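**Protecting a white bedspread from a leaky ceiling (and getting the yellow stain out)?**

Asked by Syafiqah Chin, Sun 18 February

Hi all, first question so be gentle. We rent the top floor of an old house in Holtden and since the January storms we've had a drip over the bed in the back room. It only happens when the wind comes from the west, so of course it's never dripping when the landlord visits. I've moved the bed as far as it will go (it's a tiny room, there's a chimney in it) and one corner still gets it.

The bedspread was my grandmother's. It's cotton, off-white, with a raised pattern, and now it has a yellow-brown ring on it the size of a saucer. I tried dish soap and cold water and the ring got bigger!! So two questions really:

1. How do I get the ring out without wrecking the thing?
2. What do I put over the bed until the roof gets fixed? The roofer quoted the landlord 660 and he is "thinking about it."

Thanks in advance, and please don't say bleach, my sister already did.

---

**Answer from Benito Rivas** (4 votes)

bleach

ok kidding. Tarp from the hardware store. Put a bucket on the tarp. Keep calling the landlord, put it in writing, take pictures of the ceiling every time it rains. Mine ignored me until I sent him 77 photos in one email and then the roof guy was there by Tuesday.

> *Syafiqah Chin:* Ha, I'm at a dozen so far. A bucket on a mattress sounds like a bad time though?
>
> *Benito Rivas:* put a board under it

---

**Answer from Ainhoa Carrasco** (accepted)

Oh I feel for you, we had this for a whole winter in our last place and I got weirdly good at it.

The ring first. Ceiling water picks up tannins from old wood and dust and whatever else is up there, and that's the brown stuff. Dish soap won't touch it and wetting only the middle pushes it outward, so that's why yours grew. What worked for me was soaking the whole piece, the entire thing, in the bathtub with oxygen powder (the kind sold for baby clothes, any brand). Warm water, not hot. Follow the amount on the box and leave it overnight if the box says that's OK for cotton. The water goes a horrible tea color and you'll feel great about it. Drain, do it again if there's still a shadow, then rinse until you're bored. Test a hidden corner before any of this, especially if the pattern has any colored thread in it. And don't put it in the dryer until you're sure the mark is gone! Heat sets it. I lost a pillowcase that way.

Carrying it out of the tub is the hard part. Wet cotton weighs a ton and old stitching can tear if you lift it by one end, so roll it up in there, press the water out with your hands, and get a second person to help you lift. Dry it flat on a rack or over two lines.

For the bed, I'd skip the tarp. They crackle all night and smell like a garage. A clear plastic sheet, the painter's kind but the thicker one, does the job fine and you can see straight away if water is sitting on it. Lay it over the bedspread during the day and fold it back before you sleep. Leave it off completely on dry days, because damp gets trapped under there and then you've got mildew on top of everything else.

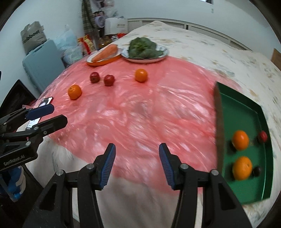 *Plastic over the bed, with the patterned spread showing where the sheet stops.*

I'd also put the good one away until the roof is done and use something you don't care about. I bought a 500-thread-count set on clearance for that purpose and the cat claimed it.

> *Syafiqah Chin:* Two soaks and it's GONE. Well, there's a ghost of it if you tilt it at the window but I can live with that. Thank you thank you.
>
> *Ainhoa Carrasco:* Yay! Third soak might get the ghost.

---

**Answer from Chun-hung Lam**

Adding one thing for anybody with wool or silk: don't use oxygen powder on those, take it to a cleaner. Also check the ceiling itself. If the plaster is sagging or soft, move out of that room, because when it lets go it goes all at once. Ours in Cladullow came down on a desk.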